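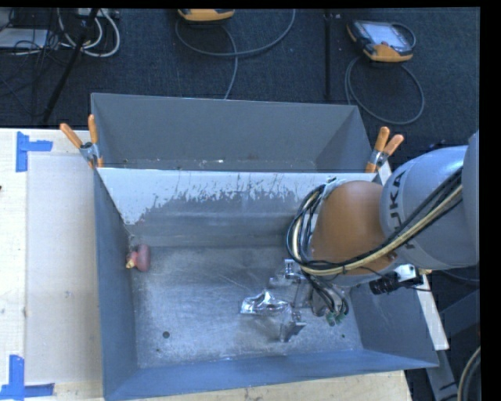
Workshop & Storage > Bins and Dividers

Putting a Divider in a Metal Bin (and Getting It to Stay Put)

A big metal bin is a wonderful thing until you have to find something small in it. I kept mine as one open space for years, and everything drifted into the same corner, and I would stand there stirring with one hand like I was making soup! A divider fixes most of that, and if you hold it with spring clamps you can move it whenever you change your mind.

Start by emptying the bin completely and wiping it down. Old metal gets scuffed and scratched, and I wouldn't fuss over that. Do run a finger (gloved, please) along the rims and file down any burrs.

Next, decide where the split goes. I like a narrow section at the back for things I rarely reach for, and a wide one in front for whatever I'm sorting. My own bin is 38 inches long and I gave the back part 6 inches, which has been plenty.

Measure across the inside at the height where the divider will sit, and measure again lower down. If your bin has sloping sides the two numbers won't match, and cutting to the wrong one is how I ruined my first panel. Mine came to 31 inches in the end. An old painted panel is perfectly fine for this, though scrape off any loose flakes first so they don't end up in with your screws.

Set the panel in at a slight slope — it makes reaching into the front part easier on the wrist — and put one spring clamp at each end. Bright handles are worth having, as I do tend to lose the plain ones. Give the panel a good push. If it shifts, move the clamps before you load anything.

Then put your bits and pieces back a handful at a time. Allow some 12 minutes for the whole job, and longer if you stop to look at everything, as I always do.

Filed under: bins, clamps, small parts

© Lellemdale Workshop Notes | Contact | Back to top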